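Olmont's Sort and Swap Shop Has Found a Home for Good

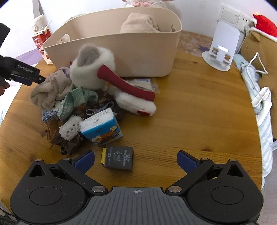

03/05/2019

Olmont is keeping its swap shop! After a winter of borrowed rooms and short leases, the town's free exchange for clothes, linens, craft supplies and household odds and ends has signed up for two years in the old feed store on Codlow Street, and the doors are already open.

If you haven't been in, the idea could hardly be simpler. You bring what you don't need, you take what you do, and no money changes hands at any point. You don't have to bring something to take something, either. Plenty of people come in with empty arms the first time and turn up a month later with a trunk full of outgrown snow pants, and that's just fine.

The shop started as a one-day event in the library basement, and anyone who squeezed down those stairs will remember how quickly it got crowded. It moved to the grange hall, then to a storefront on the square that was sold in February, and for a few weeks it looked as if everything would have to go into storage until fall. The feed store came up just in time. It has a real loading door, good light from the street side and (at last!) a ramp, so strollers and wheelchairs can come straight in from the parking lot.

There is also a lot more room. The new space is 1159 square feet, which means the kids' clothing finally gets a wall to itself, arranged by size, with shoes underneath. Fabric and yarn have moved to the back next to the books. Winter coats stay out until the weather turns for good, and around here that could be a while yet, so don't give up if you're still hunting for a warm one.

February was the busiest month the shop has ever had, even with the move coming up. The sign-in book shows 420 visits, and over 100 bags of clothing and bedding found new owners. Baby things go fastest of all, and sleep sacks and rain boots hardly make it to the shelf. Jigsaw puzzles have been a happy surprise, with families swapping the same few boxes back and forth all through the cold weather. Somebody has started penciling the finish date inside the lids, and it's become great fun to read down the list.

A few notes on what to bring. Clothes should be clean and ready to wear, though a missing button is no problem, as there's a mending basket by the counter and people who really enjoy working through it. Bedding, towels and curtains are welcome in any size. Small packages of unopened craft supplies, stationery and sewing notions are always wanted. Toys should have all their parts, or close to it. The shop can't take mattresses, car seats, large furniture or anything that runs on gas, and food should go to the pantry on Brallia Road instead, where it will be put to good use.

Drop-offs are taken whenever the shop is open, at the loading door on the side. Please don't leave bags outside overnight. Between the rain and the raccoons, very little of it makes it to morning in one piece.

The mending evenings are coming back too, and this time there will be space for everyone to sit down! Bring a torn hem, a sweater with a hole in the elbow or a zipper that has been stuck since last summer, and work on it in good company. Two sewing machines will be set up, with thread in most colors, and beginners are very welcome. Last year one group went from never having threaded a needle to making a full set of flannel pajamas, and they wore them to the spring potluck.

Looking ahead, the shop is planning a prom and graduation rack for later in the spring. Dresses, suits, ties and dress shoes in good shape can be dropped off now and will be held back until the rack goes up. Belts and small bags would be especially handy. There's talk of a garden swap as well, with seedlings, pots and hand tools out on the loading dock, once the nights are warm enough for tomatoes.

Parking is free in the lot behind the building, and the Tawhiri Avenue bus stops right at the corner. Current hours are posted on the front door and on the board outside the library.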